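Folding trials suspended at Kirnstead after gripper fault

March 2023

Justby has suspended the use of its garment-folding robots at the Kirnstead site following a fault in which a gripper failed to release when the stop control was pressed. No one was hurt. Staff who work in the folding area have been told what happened, and the matter has been entered in the site safety log.

The fault occurred on one of the two-armed units used in the Driris programme, which teaches robots to sort, fold and stack everyday clothing. The unit was partway through a batch of 128 garments when its left gripper closed on the hem of a shirt and on the loose cloth cover of the work surface beneath it. As the arm lifted, the cover was pulled with it and the finished stack fell to the floor. The operator pressed the stop control at once. The arm halted as intended, but the gripper remained closed and continued to hold the cloth under tension for 17 seconds before power to the unit was cut at the wall.

An internal review began the same afternoon. Its first finding is that the stop control and the gripper release were handled by separate parts of the software, and that a change made to one of them during a routine update had not been carried across to the other. The arm therefore received the instruction to stop while the gripper received no instruction at all. The update had been tested on an unloaded arm, where the fault does not show.

The review also found that the force limit on the gripper had been raised some weeks earlier to help with heavier items such as towels and denim. The higher limit was meant to apply only to those batches. It was left in place when the unit returned to lighter clothing, and the setting was not shown on the operator's screen.

Both matters are regarded as serious. In this case the gripper held only cloth. Had an operator reached across to free the shirt by hand, a sleeve or a finger could have been caught, and the stop control would not have released it. Written guidance already tells operators to keep clear of the arms until power is off, and the operator followed that guidance correctly.

While the robots are out of use, folding at Kirnstead is being carried out by hand. The programme relies on recorded examples of people folding clothes, and this part of the work is not affected by the suspension. Recording has been extended so that the time is put to good use, with particular attention to stacks of mixed fabrics, where the robots have made most of their errors. 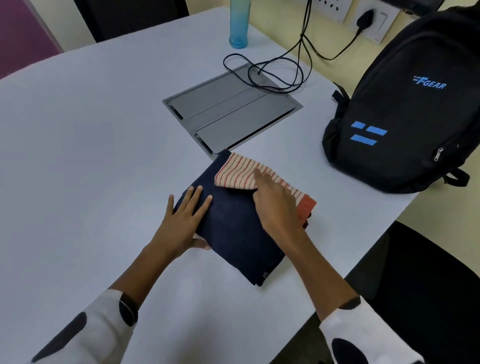
The programme had recorded 788 folding sessions by the end of last month. A check of the unit's own logs, carried out as part of the review, showed a further 612 automatic folds completed since the update was installed. In nine of these the gripper took longer than expected to open. None of the delays was long enough to trigger a warning, and they were not noticed at the time. The warning threshold will now be lowered – a step the review describes as overdue.

Tyagi, the contractor that supplies and services the grippers, has inspected the affected unit and found no mechanical damage. The fingers, springs and drive were all in working order, and the fault could be repeated on the bench with a different gripper running the same software. Tyagi has agreed to supply a mechanical release that can be worked by hand from outside the reach of the arms. It will be fitted to every unit at the site, including those that have not shown the fault.

The following conditions must be met before the robots return to use:

The stop control must open the grippers as well as halt the arms, and this must be shown with a garment held under load.

The force limit must be displayed to the operator at all times and must return to its lower value at the end of each batch.

Loose cloth covers must be removed from the robot work surfaces and replaced with fixed ones.

All operators must complete a short refresher course on stopping and isolating the units.

Work on the first two conditions is under way. The fixed covers have been ordered, and the refresher course will be offered on both shifts. Operators who have already taken the full course will still be asked to attend, as the isolation steps have changed.

Justby expects to bring one unit back under supervision in May, with the others to follow if no further faults are found. For the first stage the robot will handle single garments only, and a second member of staff will be present throughout with access to the power isolator. Stacking will resume at a later stage – the date has not been set.

The full review will be shared with staff and with partners in the Driris programme once it is complete. Anyone at Kirnstead who has noticed slow or uneven gripper movement on any unit, however minor, is asked to report it to the site safety desk, giving the unit number and the type of garment being handled.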